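Camcombe pauses cloth-handling cells after wrist cable fault

Monday, October 26, 2020

Camcombe has stopped unattended running on its two-arm cloth-handling cells after a wrist cable fault left an arm holding its load with no camera signal. No one was hurt. The cells remain in use for attended work at reduced speed.

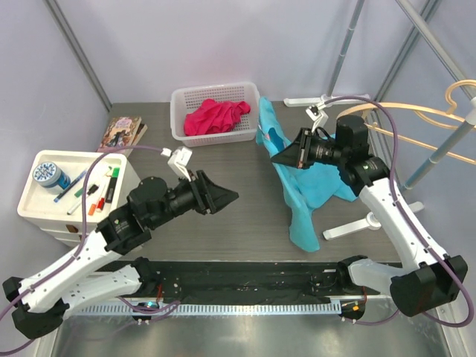
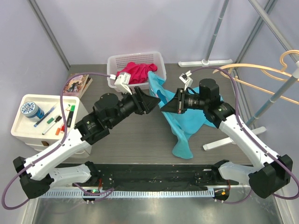 Cloth handling with two arms; the purple cables run in loops from the wrists back to the bases.

What happens to the gripper when the wrist camera drops out?
The gripper holds its last commanded position and the arm stops where it is. Power to the joints stays on, so the arm doesn't sag, but it will not let go of the cloth until an operator clears the fault at the controller.

The fault was logged during an overnight run at the Cletthorpe site. The camera on one wrist lost its link for 2 seconds, came back, and dropped again. The control software, supplied by Zanivus, treated the first dropout as a short delay and let the motion continue. The second tripped the stop. By then the arm had pulled against a cloth held by the other gripper, and a wrist joint reported a current above its limit.

Inspection found a worn conductor close to the connector. Guido Rinaldi, who maintains the cells, said the cable loop had been tied too short, so that it bent sharply each time the wrist turned fully inward.

"The loop looked fine with the arm parked," Rinaldi said. "You had to run the wrist to the end of its travel to see it pull."

The cable is rated by Negri, the supplier, for 1000 hours of motion before replacement. The failed one had run 900. Negri's fitting sheet gives a minimum bend radius but doesn't cover a loop that also twists, and the company said a revised sheet is being prepared.

Three changes apply from today. Loop length is to be checked with the wrist at both ends of its travel. Cables are to be inspected every 100 hours and the result entered in the cell log. The software will stop both arms on the first lost image, with no retry.

The retry setting was introduced in April to cut down on false stops. Zanivus said it will stay off until a version that compares the load on both arms has been tested. Unattended running at Cletthorpe resumes once all wrist cables have been refitted. No date has been set.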